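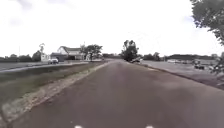

Tiltthorpe Public Works — Sidewalk & Path Robots Team

Setting up the Skorik route kit: first run, start to finish

Posted by Jin-sol Min, May 7, 2019

Quick one, I have the loaner until the end of the week and Orlando wants it written down before it goes back. This covers the Skorik kit from Zarerell, the outdoor version with the camera mast and the yellow-label battery. If you have the indoor one the menus are different, stop reading and ask Araceli.

What comes in the case: the drive base, two batteries, charger, the tablet, the remote, a bag of cable ties, one paper card with the pairing code. Don't lose the card. Deok-su lost the card. Support sent a new code but it took two days.

Before you go out

Charge both batteries the night before. A full charge is slow and the light goes green a bit early, leave it on another half hour after that.

Update the tablet on office wifi. Do not update over your phone hotspot, mine hung halfway and I had to start over.

Check tire pressure. Squeeze test is fine.

Wipe the lens. Dry cloth, no glass cleaner.

Tell the front desk which street you're on and when you expect to be back.

Step 1. Pair the tablet

Turn on the base first, then the tablet. Wait for the second beep. Open Routes, tap Add Unit, type the code off the card. It's case sensitive and the zero has a slash thru it. If you get "unit not found" turn the base off, count to ten, try again. Worked for me on the second go every time.

Step 2. Pick a test stretch

Straight, plain pavement, light traffic, good sight lines both directions. Grass on one side is good because the edge finder gets something clear to lock on to. Your first route should be short, 200 feet or so. The sales sheet says you can record up to 300 waypoints in one route but there's no reason to go near that on day one.

Two people. One on the remote, one spotting for cars. Vests on both. I know it's a quiet street, vests anyway.

Step 3. Set the edge

On the tablet go to Edge, choose Left or Right. We use left on this street. You get three types in the list:

Curb — hard concrete edge
Soft — gravel, dirt, grass
None — open lot, plaza

Pick what you have at the START of the route. If it changes partway you add a switch point later (step 5). Don't pick None just because it's easier, the base wanders toward driveways and you'll be fighting it the whole way.

Offset is how far it stays off the edge. Default is tight. I open it up two notches.

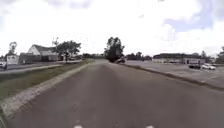

With offset set, hit Save before you back out of that screen. The back arrow throws everything away and doesn't ask. This is my biggest complaint about the whole kit and I've sent it to Zarerell twice.

Step 4. Drive the route by hand

Hold the thumb switch on the remote, push forward slow. Slow means walking pace, Man-sik runs it faster and his recordings come out jerky. Keep it as straight as you can. When a car comes, let go of the switch and the base stops. It keeps the recording open while it's stopped so you can just wait and carry on.

Tap Mark on the tablet at anything you'd want it to know about:

driveways
a change in the edge
parked vehicles that are always there
low branches over the roadway

Parked vehicles that aren't always there, don't mark those. It will slow down for them by itself, and if you mark them it slows down for nothing next time.

Step 5. Add switch points

Open the recording, find the mark where the edge changes, long press, Switch Edge. Pick the new type. Done. If the long press does nothing your gloves are the problem.
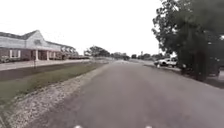
Step 6. Play it back

Bring the base back to the start. Line it up by eye with the start photo on the tablet, it shows you a ghosted copy and you nudge until they match. Press Play and keep your thumb on the stop. First playback always at speed 1.

Watch for drift at the switch points. A little wobble is ok. If it goes toward the soft edge and keeps going, stop it, open the offset one more notch, re-run from the start. Not from the middle! Restarting in the middle confuses the position log.

Step 7. Save and name it

Street, side, direction, your initials. Please no more "test" and "test new". There are 11 of those on the tablet right now and I'm deleting them.

Is it worth the money

Mostly yes. We tried the Yoon unit last July and that one needed a laptop open on a cart the whole time, so this is a big step up. Recording is easy, edge following is decent on curb and pretty good on gravel. Playback is smooth enough that the pavement video is usable for crack logging.

Not so good: the back arrow thing. Tablet screen is hard to read outdoors even on gray days. The case is heavy, two people to get it in the truck. And spare batteries are only sold in pairs.

Araceli has the quote. Orlando decides. If you want a turn before it goes back, put your name on the sheet by the key cabinet — mornings are mostly gone already.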